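Household & shop floor working group, March meeting
Notes taken by Nerea, typed up fast, shout if I got you wrong

Present: Nerea Bermúdez (notes), Rocío Sepúlveda (chair), Taras Holovko, Velimir Yordanov. Saturnino Salcedo joined by phone from 2, line bad throughout.
Apologies: Garrido. Sent written comments, see item 3.

1. Last minutes
Agreed. Velimir wants "shelf stacking solved" changed to "shelf stacking tried". Changed.

2. Where are we with chores, really
Rocío: board wants one page from us saying whether machines can do the small jobs yet. Clearing a table, sorting the returns bin, putting lids back on things. Not whether they will one day.

Taras: depends what you call a job. The Gevska arm on the bench will pick up a rigid box all day long. Give it a bag and it's a differnt story. Bag folds, grip point moves, arm closes on nothing and carries on as if it had it.

Velimir disagreed in part. Says bags are fine if they are full and lying flat. Taras: in whose kitchen are they full and flat. Some discussion. Left there.

Saturnino (by phone): his shop staff would put up with slow. They won't put up with having to watch it. If someone has to stand next to it they may as well do the job. Rocío asked for that to go in the one page more or less as said.

3. Hand-held gripper work
Taras went through the table task. Person does the chore with a gripper in each hand, so the fingers and their limits are the machine's but the judgement is still a person's. Soft things and awkward things mixed on purpose.

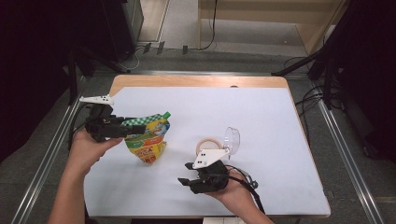 Table task: snack pouch in the left gripper, ring and clear lid still on the sheet.

Points raised:
- Pouch is the hard one. Crumples wherever you take hold of it. Velimir asked if we could use a stiffer pack. Rocío said no, people don't buy stiffer packs to suit us.
- Clear lid. Taras worried about what the cameras make of see-through plastic, edges catch the light and the middle is just table. Wants it kept in.
- Ring: standing on edge is a different pick from lying flat. Log them separately. Nerea to add a column.
- Cables. Velimir says the lead off the back of the gripper gets in his way on long sessions, wrist aches. Taras will look at routing it up the forearm.
- White sheet. Garrido's written comment: real worktops are not plain white, and if we only ever practise on white we'll be stuck on white. All agreed. Disagreement on when. Taras wants to finish the present set first, Rocío wants patterned cloths mixed in now. Went with Rocío.

Target: 2000 runs before we say anything in public. Saturnino asked if 100 good ones wouldn't tell us more. Velimir said possibly yes for the lid, no for the pouch. Target stays, to be looked at again next time.

4. Grarkidden visit
Rocío and Velimir went. Shop floor returns area, hand sorting. Most of the work is deciding, not lifting: is it opened, is it the right colour, has somebody put a sock in it. Velimir thought a machine could move the crates between benches tomorrow. Sorting what is in the crates, no.
Staff there polite but have seen demos before. One asked if it could do the bins. Rocío said not yet. They said that's the job they'd hand over first.

5. Pumemow
Supplier offering a laundry folding unit on trial, towels only. Taras: does it do fitted sheets. No. Does it do shirts. "Planned". Needs towels fed in one at a time by hand. Velimir timed himself folding from the same pile and was not impressed with the unit, or very with himself.
Decision: take the trial if free, don't pay. Rocío to write back.

6. The one page
Rough wording agreed, Rocío to tidy:
Moving stiff things from a known place to a known place, yes. Soft packs, clear plastic, anything tipped over or half under something else, sometimes, with a person near by. Whole chores start to finish on their own, no.
Saturnino wanted "no" made softer for the board. Outvoted. Then the line dropped and he missed item 7.

7. AOB
Store room key missing again. Taras has a spare.
Gripper finger pads wearing, order more. Velimir.

Actions
Rocío: one page, draft round by Friday. Reply to Pumemow.
Taras: cable routing. Find out what patterned cloths cost.
Velimir: finger pads. Write up Grarkidden notes.
Nerea: extra column in the log, tell Garrido what was decided on the sheet.
Saturnino: send list of the jobs his staff would hand over, in order.

Next meeting same room, date to folow.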